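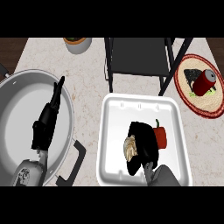
首页 乐团 演出 排练 走访记录 联系

Skorka 长笛工坊开放日走访记录

打印本页 | 用电子邮件发送

2020年11月3日

Skorka 工坊位于 Tastbridge 旧货运站北侧，主营长笛与短笛的维修、调校，另有少量笛头制作。开放日分上午、下午两场，每场限九人，须提前登记。我团木管声部参加的是下午场。以下按参观路线整理，供未能到场的团员参考，也供器材组安排下一轮保养时使用。

一、接收与登记

乐器送到后先在前室静置，箱盖打开，待与室温一致后再检查。工坊在这一步不做任何拆卸，只登记三类内容：外观损伤、演奏者陈述的问题、上次维修的日期和内容。登记表上“演奏者陈述”一栏占的篇幅最大。技师要求写明出问题的具体音和具体力度，例如“低音 C 弱奏时延迟发声”，不接受“低音不好吹”一类的写法。我团以往送修单基本都属于后一类，建议改用工坊的格式。

登记后试吹一遍，由技师用自己的笛头和原配笛头各吹一次，以区分问题出在笛头还是笛身。笛头软木的位置用清洁杆刻线核对。我们带去的一支学生型长笛软木偏移明显，刻线不在吹孔中央，八度音准因此不正，当场调回。软木本身已经收缩，靠旋紧笛冠维持位置，技师不建议这样做，这支笛列入更换软木的清单。

二、拆卸与清洗

拆卸在铺有绒面的工作台上进行，键轴按顺序插入带孔的木板，孔位与笛身上的位置对应。短笛与长笛的木板不混用。钢轴拔出后先擦去旧油，再看磨损。旧油发黑不一定代表磨损，氧化也会变黑，需要把轴装回空管内用手转动，感觉是否有径向间隙。

清洗分金属件和木质件。金属笛身去油后用清水冲净并擦干，音孔边缘用放大镜检查毛刺。木质短笛不下水，只用软布和细棒清理管内，再视情况上内膛油。关于上油的频率，现场有团员提问，技师的答复是看木料状态，不按日历执行。判断方法是看内膛表面是否发灰、失去光泽。带涂层的内膛不需要上油。

三、垫片与密封

这是参观时间最长的一站。工坊目前使用两种垫片，一种为传统毡芯鱼皮垫，另一种为 Lindeo 合成垫。两者的调整思路不同。毡芯垫有弹性，允许小幅误差，但随湿度变化；Lindeo 垫形变小，要求垫杯底部先找平，找平之后稳定时间长，找平不到位则无法靠压紧来弥补。技师演示了在 Lindeo 垫下加纸质垫圈的过程，垫圈裁成扇形，只补低的一侧，边缘错开，避免形成台阶。

密封检查用塞尺纸，沿音孔边缘分多个方向逐一拉动，比较阻力。检漏灯也备有，但技师只在最后复核时使用，理由是光能透过的缝隙与漏气的缝隙不完全一致，鱼皮本身也透光。按键力度以刚好合上为准，用力按住再查，结果没有意义。我团器材组之前自查时均为用力按住，记录需要重做。

联动键的调整放在垫片之后。右手 F 键带动 F 升键和上方的辅助键，任何一处调节螺丝过紧，都会使主键关不严。技师的顺序是先松开全部调节螺丝，单独确认每个垫片，再从下往上逐个收紧。没有调节螺丝的笛子，用薄纸或软木片垫在联动臂下达到同样效果，费时较多。

四、弹簧与手感

弹簧张力以演奏者习惯为准，工坊不设统一标准，但要求同一只手的各键一致。左手 G 键与右手小指键除外，前者略重，后者视演奏者手形调整。调整弹簧只用弹簧钩在根部弯折，不在中段弯，中段弯折容易断裂。断簧的更换演示了一次：用钳子将残段从柱孔中反向推出，新簧截取后末端锤扁，压入，再弯出弧度。

团内常见的键音过大问题，来源多半是缓冲软木或毡片磨薄，与弹簧关系不大。更换缓冲片会改变键的开启高度，进而影响音准和音色，换完必须复测，不宜自行粘贴。

五、试音室

试音室与车间隔一道双层门，室内四角放吸音材料，混响较短。技师说明这是有意为之，混响长的房间会掩盖起音的问题。试音使用固定流程：长音、半音阶、八度跳进、弱奏低音、最后是高音区的快速交替。短笛另加一段弱奏高音。

我们用自己的乐器轮流试吹，并与室内的校音器对照。几支笛的整体音准偏高，查看后是笛头插入过深。团员习惯把笛头推到底，到了排练厅再靠角度往下压，音色因此偏暗。技师建议笛头先拔出少许，以自然角度对准定音，再做微调。这一条已在返程后的排练中试行，长笛声部与双簧管的定音差距有所缩小。

短笛与长笛同度时的拍频问题，也在试音室做了演示。两件乐器各自对准校音器后，合奏时仍可听出拍频，原因在于短笛个别音的固有偏差。技师给出的办法是制作一张个人音准表，逐音记录偏高或偏低，排练时放在谱架上。表格样式已取回一份。

六、茶歇与答问
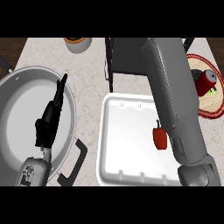

大理石台面与浅色内壁的圆锅

茶歇安排25分钟，随后为集中答问。与我团有关的内容整理如下。

保养周期：每周排练并有个人练习者，每年做一次检查调校；全拆保养间隔视检查结果而定。

运输：硬盒内部如有松动，应加衬布固定，不可用擦拭布直接压在按键上。擦拭布吸湿后留在盒内，对垫片不利，应放在外袋。

冬季演出：Kong 音乐厅后台靠近卸货门一侧温度较低，我团去年冬天在该处候场，木质短笛出场后音准偏低。技师建议候场时将短笛放在衣内保温，不要靠吹热气快速升温，内膛升温过快而外壁仍冷时有开裂风险。

贴银与擦银：日常只用干布。擦银膏会进入键轴缝隙，与轴油混合后成为磨料。

借用乐器：团内公用短笛由不同团员轮流使用，建议随盒附一张使用记录，写明日期、使用者和发现的异常。该项由器材组落实。

七、费用与交付

工坊价目表分检查、局部调校、全拆保养三档，垫片材料另计。更换 Lindeo 垫须整支更换，不与毡芯垫混装。团体送修可分批，每批以五支为限，避免影响排练。我团首批拟送的乐器，以低音区漏气者优先，软木待换者次之，仅键音偏大者排在最后。取回时必须由演奏者本人到场试吹并签字，不接受代取。这一规定对住得较远的团员不太方便，已与工坊协商，可在非排练日延后关门时间。

八、交通

从 Tastbridge 车站南口出站，沿货运线旧址步行即可到达，路面有一段为碎石，携带低音长笛的团员建议走东侧车道。工坊门口可短时停车，不可过夜。入口没有明显招牌，以绿色铁门为准，门铃在右侧。

九、待办

送修单格式改版，由器材组拟稿，木管声部先行试用。软木位置自查在下次排练前完成，清洁杆没有刻线的，向声部长借用。密封自查按轻按方式重做，结果填入原表的空白列，旧数据保留备查。公用短笛的内膛类型需向原销售方确认，确认之前暂不上油。

上一篇 下一篇 返回走访记录 页首

打印本页 | 用电子邮件发送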